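손님이 고르는 벽, 주인이 고르는 벽
벽지 가게 비누라의 루아나 베제하, 에딜레우자 로샤 인터뷰

약속은 오후 네 시였는데 내가 늦었다. 버스를 한 정거장 지나쳐서. 가게 문을 열자마자 풀 냄새. 루아나 베제하는 사다리 위에서 샘플 책을 꺼내던 중이었고, 에딜레우자 로샤는 계산대 뒤에서 전화로 누군가와 롤 수를 두고 다투고 있었다. 둘이 이 가게를 같이 꾸린 지 구 년째.

비누라에 걸린 샘플은 모두 759장이다. 루아나가 직접 번호를 매긴다. "번호가 없으면 손님이 '그때 그 초록색' 이렇게 말해요. 초록색만 한 벽이 넘는데요." 제일 많이 나가는 건 뭐냐고 물었더니 바로 대답이 나왔다. "흰색이요. 재미없죠? 근데 월세는 흰색이 내줘요."

그래도 둘이 제일 오래 얘기한 건 큰 무늬였다. 잎사귀, 꽃, 새. 손바닥만 한 꽃 말고 사람 상체만 한 꽃. 에딜레우자는 할머니 댁 부엌 얘기부터 꺼냈다. 사방이 바나나 잎이었다고. "거기서 밥을 먹으면 이상하게 많이 먹었어요. 할머니가 손이 크셔서 그랬겠지만, 난 벽 때문이라고 우겨요."

큰 무늬는 좁은 방에 쓰면 안 된다는 말, 흔하다. 루아나는 고개를 젓는다. "좁은 방에 작은 무늬를 쓰면 눈이 바빠요. 큰 잎이 서너 개 지나가면 오히려 쉬어요." 에딜레우자는 생각이 다르다. 화장실은 괜찮고 침실은 안 된단다. "아침에 눈 떴는데 야자수가 내려다보면 피곤하죠." 둘은 이 문제로 몇 년째 합의를 못 봤고 합의할 생각도 없어 보였다.

무늬 맞추기로 넘어갔다. 여기서부터 루아나 말이 빨라져서 받아적다 몇 개 놓쳤다. 반복 간격이 큰 종이는 버리는 양이 많다. 모서리가 특히. 집 모서리는 똑바른 법이 없어서 잎 하나가 꺾이는 자리에서 어긋나면 그것만 보인다고. "손님은 몰라요. 근데 나는 그 집에 다시 못 가요, 창피해서." 그래서 첫 장은 늘 가장 잘 보이는 벽 가운데에 붙이고 양쪽으로 나간다. 어긋남은 문 위로 보낸다. 문 위는 아무도 안 본다면서.

색은? 청록이 다시 온다고 둘 다 말했다. 겨자색하고 같이. 에딜레우자는 여기에 붉은 돌을 붙이는 걸 좋아한다. 짙은 적갈색에 흰 줄 간 대리석 무늬 같은 것. 루아나는 처음엔 질색했다가 요즘은 조용하다.

청록 잎과 겨자색 줄기, 그리고 적갈색 대리석 무늬 상판
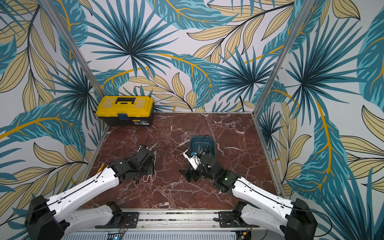
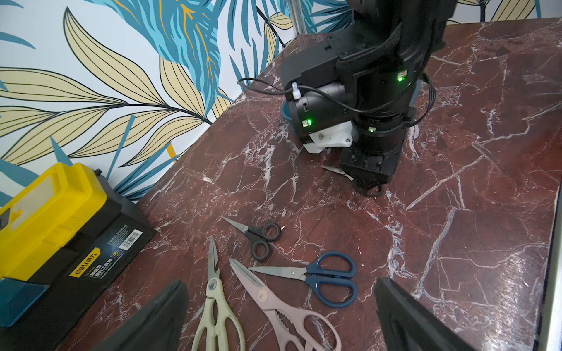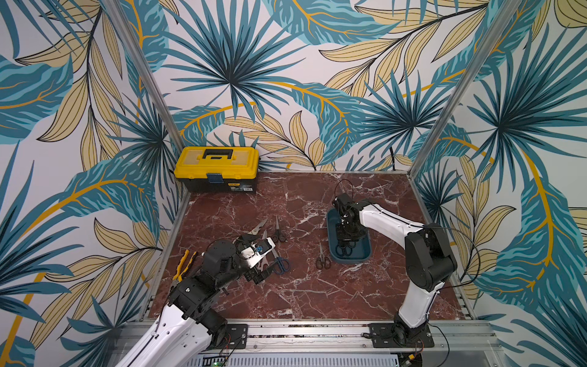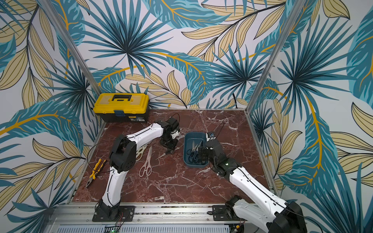 "처음엔 싸운다고 생각했어요, 색끼리." 루아나의 말. "하루 지나면 괜찮아요. 사흘 지나면 다른 걸 못 보겠고." 에딜레우자가 옆에서 끼어들었다. "그러니까 샘플을 집에 가져가라고 하는 거예요. 가게 조명은 거짓말을 해요." 저녁에 한 번, 아침에 한 번 보고 결정하라는 게 이 가게의 유일한 규칙이란다. 그걸 안 지킨 손님이 지난 6월에 거실 하나를 통째로 다시 했다. 종이값만 335유로. 시공비는 안 물어봤다.

구매처는 주로 홀스트. 디스테로라는 작은 인쇄소에도 맡기는데 거긴 느리다. 느린데 검정 윤곽선이 선명해서 못 끊는다고 한다. 우스베르크에 있는 식당 하나가 거기 종이로 벽을 다 했고, 루아나는 아직도 거기 갈때마다 이음매부터 본다. "음식은 뭐 먹었는지 기억 안 나요."

힘든 건 없냐는 뻔한 질문. 에딜레우자가 잠깐 생각하더니 떼는 일이라고 했다. 붙이는 건 하루, 떼는 건 며칠. 오래된 집은 종이 밑에 종이가 있고 그 밑에 또 페인트. 한번은 일곱 겹이 나왔다. 맨 밑이 분홍 줄무늬였는데 둘 다 그게 제일 예뻤다고, 조각을 잘라서 가게 서랍에 넣어뒀다. 보여달라고 했더니 서랍이 안 열렸다. 습기 때문에 나무가 불은 모양. 루아나가 발로 밀고 에딜레우자가 당겼다. 결국 못 봤다.

직접 붙여보려는 사람한테 할 말은? "풀 바르고 기다리세요. 다들 못 기다려요." 루아나. "칼날을 아끼지 마세요. 무딘 칼이 종이를 찢어요." 에딜레우자. 그리고 한 롤 더 사라는 말은 둘이 동시에 했다. 남으면 서랍 안에 바르면 된다고.

나올 때 37번 샘플을 얻어 왔다. 연한 잎, 가는 검정 선. 지금 냉장고 옆에 테이프로 붙여놨는데 아침에 본 색이랑 저녁 색이 정말로 다르다. 아직 못 정했다.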